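Folding on the bed vs folding on the table

gemmag42
Hurried post, kids home in 20. Who folds washing on the bed? Mum says it's lazy and wrecks your back. I say its the only flat spot in the house.

skinner_st
Table. Always. Bed's too low.

Putier
Disagree, bed is fine. Plus you have to finish before you can sleep lol

gemmag42
Ha, no, I just shove it on the floor

ermanno_f
Kneel on a cushion. Sorted. Also what do you do with a busy doona cover? I lose socks on ours

gemmag42
Plain stuff is easy to spot on my daughter's, it's the pink one with Hello Kitty and Paul Frank all over. Grey shows up a treat. 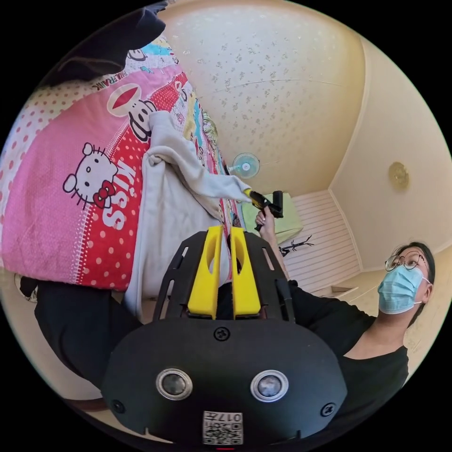
Coloured socks though, forget it. I do those last, over the basket.

skinner_st
Still say table. Bench if you've got no table. My back is 42 going on 400

Putier
Bench has toast crumbs mate

gemmag42
Ok trying the cushion tommorow. Mum not to be told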